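4.2 What people do with the clothes they don't wear

I should say up front that I went into this part of the study expecting to write about shopping. My first round of interviews in Stunivby was all about buying: where, how often, how much. Then in April a retired bus driver opened her closet for me and spent most of an hour on the things she hadn't put on in years, and I rewrote the whole interview guide that night.

So the numbers first. I ended up with 23 households and a list of about 3,000 garments, which the households wrote up themselves on the sheets in Appendix B. Of those, 800 were marked "not worn this year." I had guessed people would explain these by fit, and plenty did, but the most common answer was some version of "it's still good." Still good for what? I asked that a lot, and the answers got pretty vague (painting the fence came up more than once, in homes that had no fence).

Illés calls this the waiting pile, and I've borrowed his term all through this section. Andor Illés was writing about kitchen goods, but it fits clothing nicely. A thing in the waiting pile has left daily use and hasn't left the house. Sweatshirts and hoodies were the classic case in my sample – too casual to pass on with any pride, too comfortable to throw out.
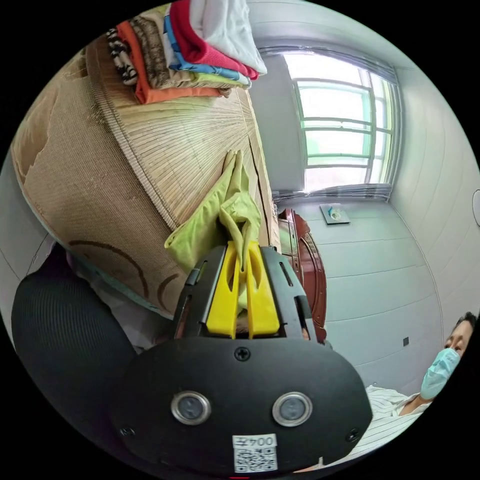 Where the pile lives matters more than I thought it would. When it sat in the same closet as the everyday clothes, people dipped into it and things came back into use. When it went up to an attic or under a bed, it pretty much stayed there. One couple in the Lytvynenko apartments had a single shared shelf, and every folded stack on it was up for argument! They also had the smallest pile of anyone I talked to, and they told me the arguing was the reason. I believe them, though I can't show it from one household.

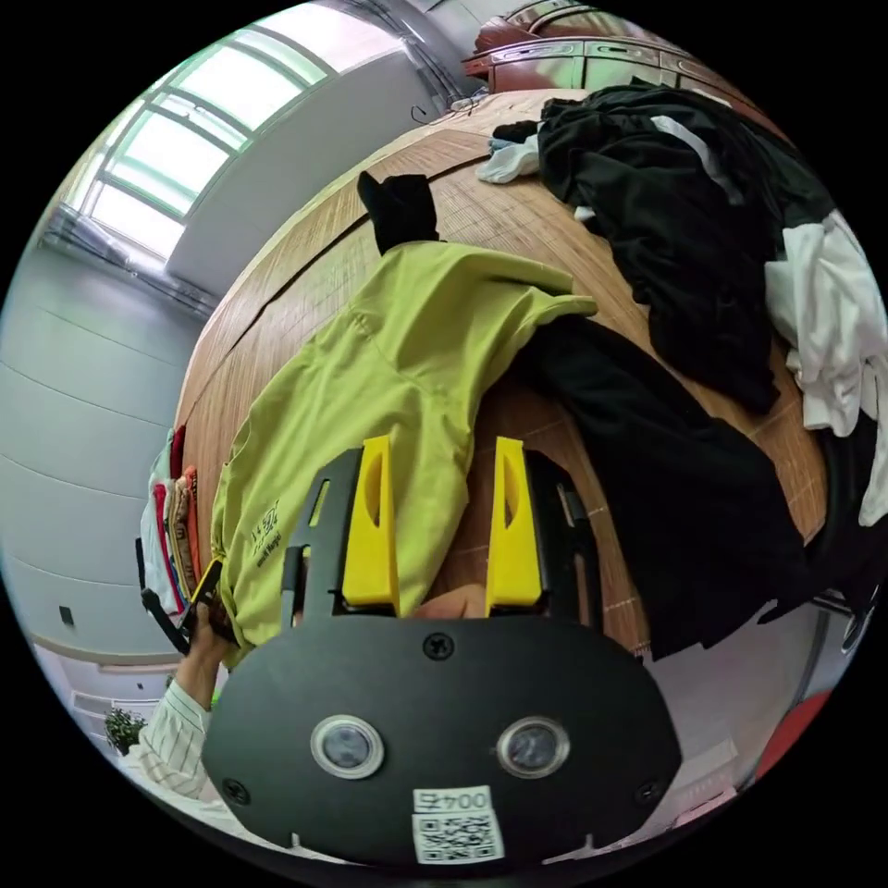
Folding came up too, more than I'd planned for. Eight people told me, without being asked, that they folded waiting clothes more neatly than the ones they wore. I love this finding and I don't fully know what to do with it. My best reading is that a neat fold is a kind of promise that the thing will be wanted again, and it lets you put off the decision a bit longer (Figure 4 gives the two groups side by side).

Figure 4. Garments marked "not worn this year," by place of storage: everyday closet versus attic or under-bed.

The last thing I want to bring in here is Restura, the repair and resale shop on Flirnley Street. Most of the households knew it and liked the idea of it. Hardly any had taken something in. The usual hang-up was that the clothes weren't broken, so repair felt wrong, and they weren't nice enough to sell, so resale felt a little embarrassing. I come back to that gap in Section 5, where I look at what the shop staff said about the same clothes from the other side of the counter.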